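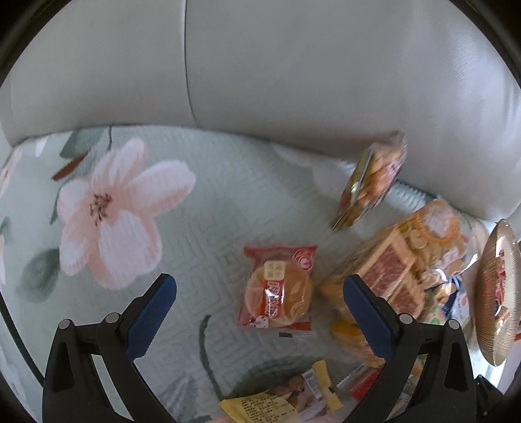
Snacks on the mint-green sofa cover. The red and white packet has a window, so at least you can check there is a pastry in it.

We use cookies to improve your visit. By carrying on you agree to our cookie policy. OK / Find out more

The sofa cover and the snack pile: a gallery of one room

Posted 23 February 2005

I bought a quilted cover for the sofa in November, after reading a page on the Jinmont site that promised it would "transform a tired lounge". I have my doubts about anything that promises to transform a lounge. The lounge in question is in a second-floor flat in Clevport, it faces north, and no amount of quilting is going to turn it into a hotel lobby. Still, pale grey leather is cold to sit on from October until the clocks change, and I was fed up with sliding off it.

The snacks are another matter. They collect on the seat whenever there is company coming, and stay there well after company has gone home. I am told this is called a "grazing sofa" and that people do it on purpose. I had always called it not having cleared up.

More about the cover

The flowers are much bigger than I expected. The big pink one has five petals and a dark red middle, and it takes up a fair stretch of the seat. Behind it all there is a stitched pattern like a maze, which the seller described as "calming". I have followed it with my finger during some very long films and can't say it did anything for me.

The pale green does go with the grey, I'll give it that. I had expected to send it back. Zervas do a plain one for less money and I still think that might have been the sensible choice, but it was out of stock both times I looked, and I don't hold with waiting lists for sofa covers.

It is supposed to stay put on leather. Mine creeps forward and needs a tug every evening. The Detier clips that are sold for this cost extra and, as far as I could find out from other owners, mostly end up down the back of the cushions with the pens.

More about the food

Big see-through bags of mixed snacks look generous until you notice how much of the space is wrapping. Orange wrappers round the crackers, a box inside the bag, then something else in blue and white. You could spend a good part of the evening just opening things. Round biscuits in a plain bag of their own are better value, in my view, and they go first every time.

I am also wary of anything round with a gold rim and ridges. It looks very grand propped up on its edge, and in my family that sort of thing has usually been full of buttons.

Crumbs: yes, they get into the stitching. The label says a cool wash. I have done it twice and the colours have held so far, though twice isn't many and I'll wait until summer before I recommend it to anyone.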